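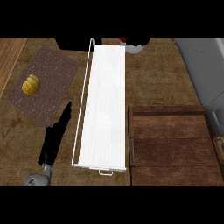
Squash on the mat, white tray down the middle, one arm waiting. My simulated kitchen bench in Plendmont.

Plendmont Bench Rules review: a rulebook you can run your sim against
May 21, 2022

I've been meaning to write this one up for ages. Plendmont is a kitchen bench simulation for two-armed robots, and plenty of people have reviewed the physics side of it. What I want to talk about is the Bench Rules pack, the add-on that checks your runs against a set of written good-practice rules and then tells you off. I've had it going for nearly 25 evenings now and I have opinions!

Setup first. It's a download plus a PDF, and the PDF is well worth a read with a cuppa. Shaimaa Nasr wrote most of it, and she writes like someone who has had to clean up after other people's demos. The rules are short. Keep a parked arm clear of the other arm's path. Don't carry anything over an object you haven't finished with. Log your start layout before the first move, and log it again if you nudge anything. None of it is new if you've worked around real arms, but I was surprised how many of them I was breaking (most of them, the first night).

My test job was a simple tidy-up with a can, a squash on a woven placemat and a long white tray with a little wire handle. I picked it because there's a fair bit of clutter crowding the right side, with a big grey appliance and a dark timber cabinet, so the arms have to mind their elbows.

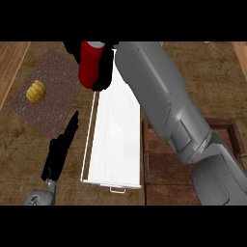 The rule I argued with most was number 8, on shared space. When one arm is carrying, the other has to be stopped, and stopped somewhere you nominated beforehand. I'd always let my second arm drift about wherever it finished its last move, figuring it's a simulation, who cares. The checker cares. It flagged me over and over until I set a proper parking spot down on the left, and to be fair my runs got a lot easier to read back afterwards. I've kept the habit for everything else I do.

Reports come out as plain text, thank goodness. Each breach gets the rule, the time and a severity of 1 or 2, and the severity 2 ones stop the run unless you tell it otherwise. I had a crack at the Hodeck checker last July and its reports were all coloured dials, very pretty and no use at all when you're trying to work out which joint strayed where.

Grumbles, then. The clearance settings are buried in a config file with names that only make sense to whoever typed them. The rule about stacking refers you to an appendix that isn't in my copy. And the checker treats the placemat as an obstacle, so every low pass near it gets a warning - I ended up whitelisting the mat, which feels a bit like cheating on a safety exam. Sanaa Ait Ali on the Bratwood forum has posted a tidier fix using a height limit, so look that up before you do what I did.

It also won't make your sim a substitute for a proper risk assessment on the real machine. The PDF says so on page 2, in bold, and I wish more of these packs did.

Would I pay for it again? Yep. If you're working by yourself it's like having a fussy colleague looking over your shoulder, and I needed one. Teams with their own written procedures will probably find half the rules doubled up, so have a go of the trial first and see which ones you can switch off.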